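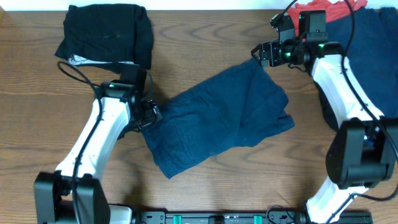 The Blue Ones

She did the shorts first because they were on top. Navy, the twill gone soft. Flap of cloth out to the right, the bottom end all crumpled. She pulled it straight. It crumpled again. Fine.

Ten past four. The taxi was at five.

Atieno Mrema had packed for other people before. Her mother, twice. A cousin who cried the whole time and kept taking things out. Never for Matvii, who packed for himself, badly, in a hurry, with socks in his coat pockets. But Matvii was at the depot signing for his last shift and he'd called and said can you just. Can you just throw some things in. So here she was at the table, throwing.

Shorts. Fold in half, smooth, fold again. The pale patch where the cloth had worn. She knew that patch. That was the wall behind the Stelline, the café with the bad ice cream, where he sat every evening in July with his back to the heat and said he was going to leave this town before it turned him into a chair.

"Into a chair?"

"Into a chair. Somebody will come along and sit on me."

She'd laughed. She shouldn't have laughed, maybe. He'd gone home and looked up Dranell on the map.

Quarter past.

Shirts. Three good ones and the Moroz one, from the year he drove for them, with the collar chewed up. Did he want the Moroz one? He hated Moroz. He wore it all the time. In it went, then out, then in. She was as bad as the cousin.

Dranell was 1572 kilometers. He had told her the number like it was a price. There was a room there, 700 a month, with a sink in it, and a job at a place that fixed boats, and a man who'd said on the phone that he didn't care about experience if you could get up early. Matvii could not get up early. She had not mentioned it.

Phone. Him.

"Did you find the blue ones?"

"I've got them here."

"The pocket okay? It was coming off."

She turned them over. Ran her thumb along the stitching. Her own stitching, from last winter, with the wrong thread because it was dark and she'd thought the thread was navy too.

"It's okay."

"Okay. Twenty minutes. There's a line."

"Matvii, the taxi."

"I know. I know. Twenty."

He hung up. He always hung up first, like the phone was hot.

She unfolded them, for the pocket. Then she couldn't fold them back the same way, the waistband went crooked and one leg stuck out, so she laid them flat on the table again, on the slant, and pulled from both corners. The wood had those knots in it, dark ovals. When he was drunk he said they were eyes. When he was sober too, sometimes. The table was staying. The landlord at Sadoler had sent a list of what stayed, and the table was on it, and the lamp, and both of the chairs. She'd read the list aloud to him and he hadn't made the joke. That was when she beleived he was going.

Half past. More than half.

Towel. Razor. The envelope, 848 in it, she had looked, she wasn't proud. She put in another fifty from her coat and licked the flap and it wouldn't stick. Tape. Where was the tape. He'd packed the tape, obviously, in some box that had gone down to the street yesterday. She folded the envelope in two and pushed it into the pocket of the shorts. The mended one. It would hold. She had gone over it double.

Now they really wouldn't lie flat.

She rolled them instead. Should have rolled everything. Too late, the bag was nearly full, and she shoved them down the side by the shoes and they came back up, and she shoved them down agian and got the zipper over.

Ten to five and feet on the stairs. Two at a time, then one at a time. He was always out of breath by the third floor.

"You did it," he said. He had his work jacket on and no hat. "You did all of it?"

"I threw some things in."

He picked up the bag, tested it, put it down. Looked at the table. Put his hand on it, flat, over the one he said looked like his uncle.

"Where'd you put the blue ones? In case it's warm when I get there."

"Down the side."

"Good."

"Check the pockets," she said. "When you get there. Before you wash them."

"Why?"

A horn, down in the street. Early. She gave him the bag and went to hold the door.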